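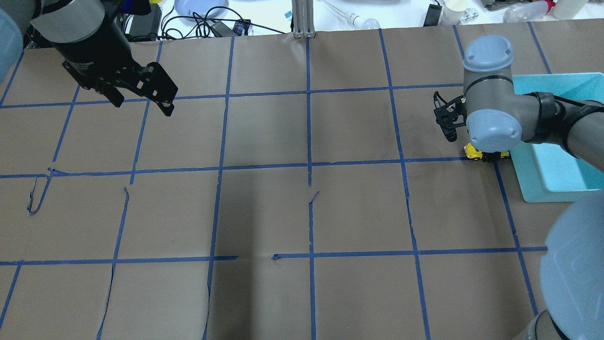 How far will people walk to a neighborhood library before they decide it's too far? In our survey, most stopped at 17 minutes, and the cutoff was the same for people with kids and people without!

We are Rommel Ignacio and Brian Mwaipopo, and this is our report for the Urban Geography project class. We picked the Orkel branch library because we both grew up using it (Brian still owes them a book) and we wanted to know who it really serves.

We started with a street map of Orkel and drew a grid over it, then mailed a one-page survey to homes in every square. Out of 867 surveys we got 205 back, which our teacher told us is a good return for paper mail.

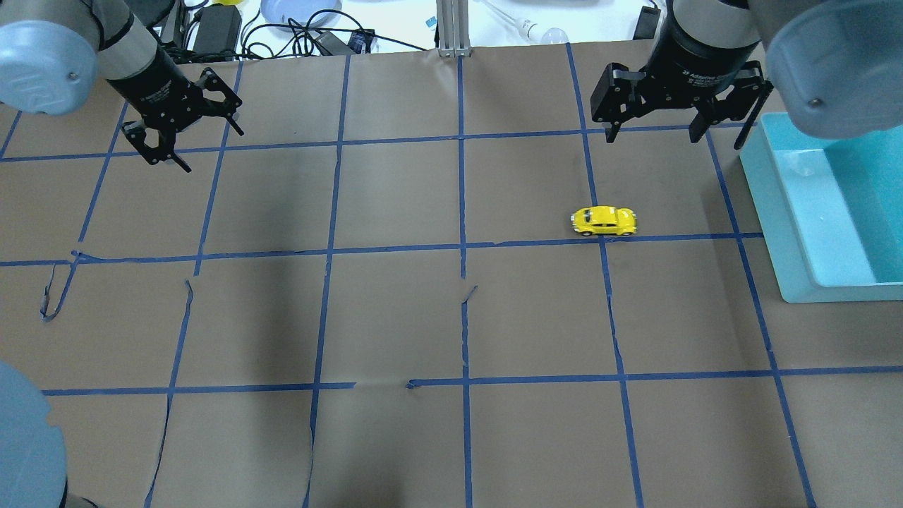

The survey asked how people get to the library, how often they go, and what would make them go more. We expected parking to be the big complaint. It was the crossing at Mazza Street! People wrote whole paragraphs about that crossing, and one person drew us a diagram with arrows.

Next we walked the routes ourselves in July, with a stopwatch and a lot of water. The longest one, from the Jurkow apartments, is 2630 meters by sidewalk but much shorter in a straight line - the rail line is in the way and there is only one bridge.

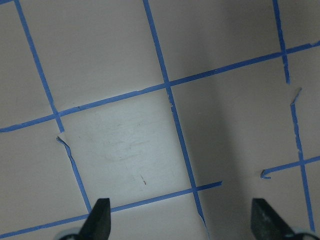 That bridge changed how we looked at everything. Our first map used plain circles around the library, so it made Jurkow look well served. When we redrew it with real walking times, the shape came out lopsided, with a big bite missing on the east side. We loved making this map and probably spent too long on the colors.
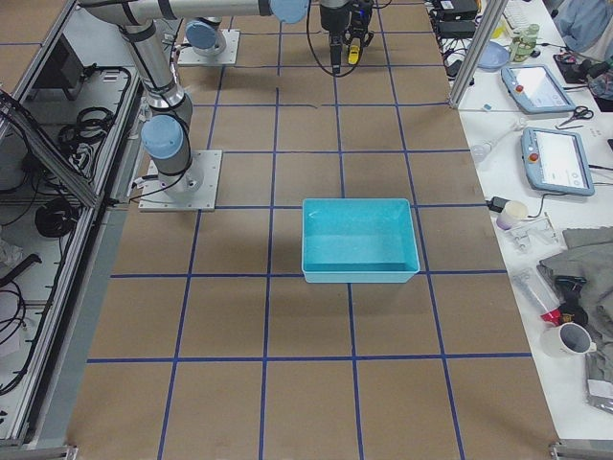

What we would do next

We want to repeat the survey in Spanish and Tagalog, and ask teenagers directly, as most of our replies came from adults. We would also like to time the walks in winter, when the bridge steps get icy.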